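Chapter 6
Care and Adjustment of Hand-Held Gripper Pairs

6.1 Scope of the chapter

The earlier chapters treated grippers mounted on a fixed arm. This chapter covers the hand-held pair: two grippers of the same pattern, one carried in each hand, used to record how a person picks up, folds and places household goods. The mechanical parts are few, but the pair leaves the bench every day and is set down on whatever surface is near. Wear therefore follows a different course from that of a unit bolted to a cell frame, and the service routine has to allow for it.

By the end of the chapter the reader should be able to inspect the fingertip pads, set the pivot screws, check the closing line of the fingers, and decide when a gripper must be withdrawn from use.

6.2 Parts that need attention

Each gripper has a housing, two jointed linkage arms and two fingertip pads. The arms turn on pivot screws, and the pads are faced with a textured rubber that gives grip on cloth and smooth plastic alike. Of these parts, the pads wear first. The pivot screws come second. The housing rarely gives trouble unless the unit has been dropped.

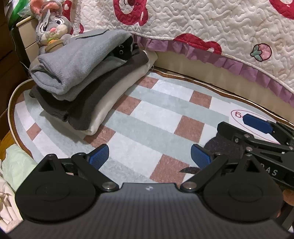 Textiles are the most common source of pad fouling. Fibers from knitwear collect in the texture of the rubber and reduce friction well before any wear can be measured. The Kragh workshop logged 1132 sessions on mixed household tasks and found that fouled pads were behind 56 of the faults reported by operators as "weak grip." In 43 of those cases, cleaning alone restored the grip. The remaining pads were replaced.

Pads should be brushed along the texture with a soft nylon brush, wiped with a damp cloth and left to dry before the next session. Solvents are not used. They harden the rubber and weaken the adhesive layer beneath it.

6.3 Pivot screws

A pivot screw has two duties. It holds the joint together, and it sets the side play of the arm. When the screw is too tight, the operator feels drag in the trigger and tires early. When it is too loose, the fingertips pass each other slightly at closure and thin cloth slips out between them.

The check is made with the gripper held level and the fingers open. Press each fingertip sideways with one finger. The arm should move just enough to be felt - if the movement can be seen, the joint needs adjustment. Turn the screw in steps of one-eighth of a turn and repeat the check after each step. Both arms of a gripper are set in the same session, and the second gripper of the pair is then compared with the first.

Ingvar Skov, whose service notes for the Parnwood line are quoted in Section 6.7, recommends marking each screw head with a paint line after adjustment. A line that has shifted shows that the screw has turned, and the joint can be reset before the play becomes large enough to affect a recording.

6.4 Closing line

Close the fingers slowly on a strip of plain paper. The two pads should meet over their full faces and hold the strip evenly from top to bottom.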